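Muvarden Community Help
Posted Monday by Trudevitz

Gripper width jumps when the object is soft

I am training a small policy on hand-held gripper demos of clearing a kitchen counter. The dataset has 1,957 episodes. The width is estimated from the finger positions in each image.

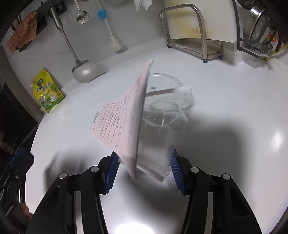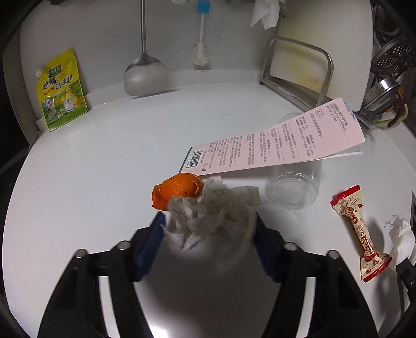
With hard objects the width curve is smooth. With paper towel it goes up and down by a few millimeters while the fingers are closed, and the policy learns to copy this - at run time it opens and closes many times. I tried a median filter of 13 samples, but then the release comes too late. Is there a better way?

Biswas
Same problem here. I just made the filter shorter. Not perfect.

Disadari
A median filter delays the release, so please do not use it on the action. Keep the raw width as observation and make the action label separately, with two thresholds: closed below one value, open only above a higher one. Also check your time stamps. My images were 80 ms behind the pose, and after I corrected this, half of the jumps went away. Plot 100 episodes before you train again.

Contact | © Muvarden Community | Back to top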